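Rolled, not stacked: sorting small textiles at Kanura

Kanura handles the storage side of household laundry: folding, rolling and returning small items to drawers in the order the customer wants them. The service started in a shared unit on Solberg Road and now covers 27 households. Socks make up the largest share of the work, with 500 pairs handled in August. I spoke to the head of sorting, who wrote the procedure now used for every drawer tray that leaves the unit.

The first question was why the company rolls socks at all. Folding one cuff over the other is faster, and most customers do it at home.

"The cuff fold stretches the elastic on one sock of the pair and leaves the other alone," the head of sorting said. "After a season you have two socks of different lengths. A roll puts the same load on both. You lay the pair flat, heel on heel, start at the toe and stop at the ribbing. If the roll opens when you let go, you started too loose."

A finished roll has to match the cell it goes into. The trays have 10 compartments in two rows of five, and the dividers do part of the work of keeping the roll closed. Thin dress socks are the difficult case.

"A thin pair leaves slack in the cell and leans over. We accept a lean. We don't accept a roll that has opened up. Thick ribbed pairs have the opposite problem, because you can force one in and then the customer can't get it out with two fingers. For those we roll from the toe but flatten the middle first."

Cells are filled back row first, left to right, then the front row. I asked whether color plays any part.

"Only within black. Gray, cream and patterned pairs can be told apart at a glance. Black ones can't, so black pairs sit next to each other and the customer knows the whole group is black. We tried sorting everything light to dark for six weeks. It added handling and the customers pulled pairs out in any order they liked, so the sequence was gone after the first morning."

Items that do not fit a cell are kept out of the tray. Camouflage and other heavy patterned pieces are folded flat. Loose white cloths go in a basket, unfolded, until the trays are done. The basket has perforated sides, a requirement that came out of an early complaint about a musty smell.

"Air has to get through. A solid tub is fine for carrying and bad for anything that sits overnight."

Paper and card get their own rule. Sleeves and printed inserts come off before rolling and are set down flat, away from the tray. The head of sorting has found inserts inside rolls that had already been returned. "A stiff corner in the toe. You notice it when you put the sock on."

The written procedure is called Clavon, after the cabinet line the first trays were cut to fit. A second one, Halter, covers belts and straps and is still in draft. I asked what would change in the next revision of Clavon.

"The paragraph on bright colors. It says to hold them back until the end, and that was about dye transfer on damp goods. We don't roll damp goods. It should come out." 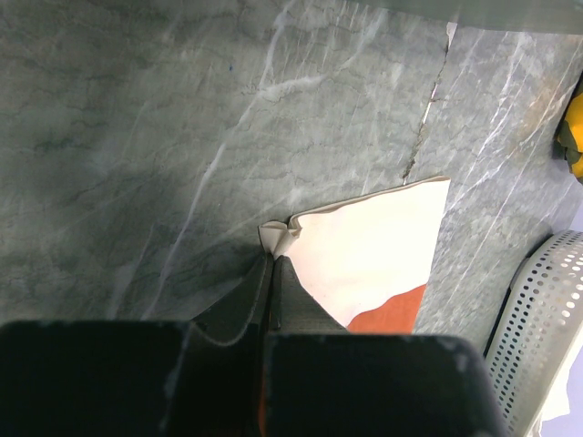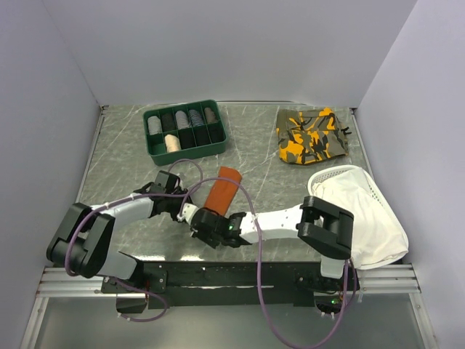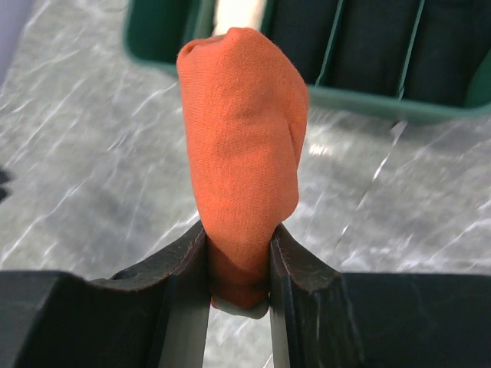
Sorting on the gray marble-patterned surface. The second picture has the green tray with one cell open in the front row; the third has an orange piece in front of the tray.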